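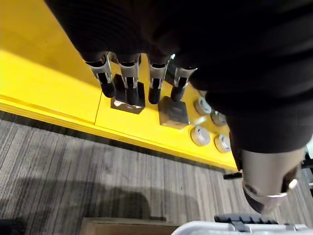 Turcotte Road was walked in May from the Trevard Street light to the Cerkari Creek bridge, once in the afternoon and again after dark. The walk was done by Hazel Zamora of the Plekilmont traffic safety office and Esperanza Calloway of the police traffic unit. The checklist is the same one used for all town roads where a driver has struck a person on foot or on a bicycle. Each item is marked OK, FIX, or WATCH, with comments below it. For the sign items the inspectors looked mainly at contrast. A black symbol on a warning sign should stand out from its background the way the black fingertips do against the bright yellow tabletop at the top of the page, and if it doesn't at a normal approach distance the sign is marked FIX. Faded signs were marked the same way whether or not they are due for replacement.

Road: Turcotte Road, both sides
Section: Trevard Street to Cerkari Creek bridge
Weather: dry, clear
Walks: 3:30 PM and 9:15 PM
Inspectors: H. Zamora, E. Calloway

PART 1. SIGNS

1.1 Speed limit signs present in both directions
OK
Comment: Present. The westbound sign leans back a little but can be read from a car.

1.2 Speed limit signs clear of branches
FIX
Comment: Eastbound sign past the pharmacy driveway is half covered by a maple. The tree is on private property and the branches hang over the sidewalk. Letter to owner needed before the town crew can cut on the house side. The crew can cut the street side now.

1.3 Pedestrian warning signs readable by day
FIX
Comment: The one before the library crosswalk has faded to a pale cream. The symbol has gone gray along with it. Replace the panel. The post is sound and can stay.

1.4 Pedestrian warning signs readable at night under low beams
FIX
Comment: Same sign as 1.3. It gave almost nothing back from headlights. The matching sign on the other side of the road is newer and was fine.

1.5 Advance warning placed far enough ahead
WATCH
Comment: Westbound sign is 200 feet before the crosswalk. Calloway would like it farther back given the speeds her unit has seen there. Zamora wants the new speed counts first. Left as WATCH until the counts are in.

1.6 Stop signs at side streets
OK
Comment: All in place. Sticker on the back of one, harmless.

PART 2. CROSSWALKS AND MARKINGS

2.1 Crosswalk lines visible
FIX
Comment: The library crosswalk is worn through in both wheel tracks. The one at Trevard Street was repainted last year and has held up well.

2.2 Stop lines visible
WATCH
Comment: Worn but can be seen. Add to the same paint order as 2.1 if there is room in it.

2.3 Edge line visible
FIX
Comment: Missing along the curve before the bridge. This was the worst thing found on the night walk. With no edge line and no curb, the shoulder and the travel lane look like one surface, and people do walk on that shoulder. The asphalt patch from the water main work covered the old line and it was never put back.

2.4 Distance between marked crossings
WATCH
Comment: The longest gap is 600 feet, between the library and the bus stop at 365 Turcotte Road. During the afternoon walk several people crossed in the middle of it instead of going to either end. There is a worn path through the grass strip on the south side, so this has been going on a while. A crossing at the bus stop has been asked for before. The request should be reopened with this report attached.

PART 3. LIGHTING

3.1 All streetlights working
FIX
Comment: Pole 29 is out. It stands nearest the bus stop. Esperanza checked and a resident had reported it, but the report was filed under the wrong pole and closed when the crew found that one lit. Reported again with the right number.

3.2 Lights clear of leaves
WATCH
Comment: Two poles near the church will be blocked by midsummer. Ask for trimming with 1.2.

3.3 Crosswalks lit on the approach side
FIX
Comment: The library crosswalk is lit from behind for westbound drivers. A person waiting on the north curb shows up as a dark shape and is easy to miss next to the mailbox. A second fixture on the near side would help. If that can't be funded this year, move the mailbox -- the post office has to be asked, and it took months the last time.

3.4 Glare from private lighting
FIX
Comment: Floodlight on the tire shop wall points straight at eastbound drivers. The owner came out while we were there and said he would tip it down. Look again on the follow-up walk.

PART 4. SIDEWALKS AND SHOULDERS

4.1 Sidewalk continuous
FIX
Comment: Ends without warning on the south side past the bus stop. No ramp and no sign. A person in a wheelchair would have to turn back or go into the road.

4.2 Surface free of trip hazards
WATCH
Comment: One raised slab outside the dentist. It has been ground down once and is lifting again.

4.3 Small hardware: bolts, post caps, drain covers
FIX
Comment: Several sign posts have lost their caps and are taking in water. One bolt on the guide rail is missing its nut. The inspectors are asked to note these separately so that the shop can sort parts before a crew goes out. Loose parts should be laid out and matched to the list, then bagged by location. On the last job the crew made two trips for want of the right size of cap. 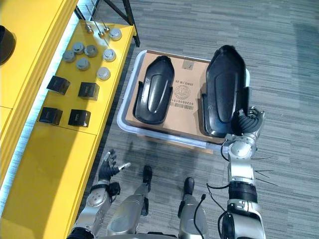
Round metal caps on a yellow table.

4.4 Shoulder clear of debris
OK
Comment: Swept recently. Some glass near the bridge, picked up during the walk.

4.5 Drainage
WATCH
Comment: Dry on the day, so hard to judge. Silt marks on the curb suggest water stands at the Trevard Street corner. Anyone who passes there in heavy rain is asked to send in what they see.

PART 5. SIGHT LINES

5.1 View from side streets
FIX
Comment: Hedge at the corner by the church parking lot is too tall. From the driver's seat of a regular car you have to roll past the stop line to see anything coming from the east.

5.2 Parked cars near crosswalks
FIX
Comment: Two cars were parked inside the no-parking zone at the library in the afternoon. The curb paint has gone and the only sign faces the wrong way, so no tickets were written. Repaint and turn the sign, then enforce.

5.3 View around the bridge curve
WATCH
Comment: Acceptable at the posted speed. Poor above it.

PART 6. RECORDS

6.1 Crash reports for this section reviewed
OK
Comment: Reviewed before the walk. Locations were copied to the map without names. Calloway notes that two older reports give only "Turcotte Road near creek" as the location, and they can't be placed any closer than that.

6.2 Earlier checklist reviewed
OK
Comment: Two items from the last one were still open (the sidewalk end and the raised slab). Both are carried over above.

6.3 Private cameras facing the road
WATCH
Comment: The tire shop and the pharmacy each have one. The pharmacy's clock was off by an hour and the manager said she would reset it. A wrong clock causes real trouble when detectives are trying to match video to a 911 call.

ORDER OF WORK

Pole 29 and the edge line at the curve go first. Sign panel, curb paint and crosswalk paint can go in one order with the shop. The hedge and maple letters go out together from Zamora's desk. Sidewalk end and new crossing need council money and will be sent up as separate requests -- they were combined last time and both were put off.

Comments from residents can be left at the front desk of the traffic safety office or at the police records window. Please give the nearest house number or the number on the streetlight pole. The follow-up walk will be done after dark, starting at the bridge end, and will cover only the items marked FIX or WATCH.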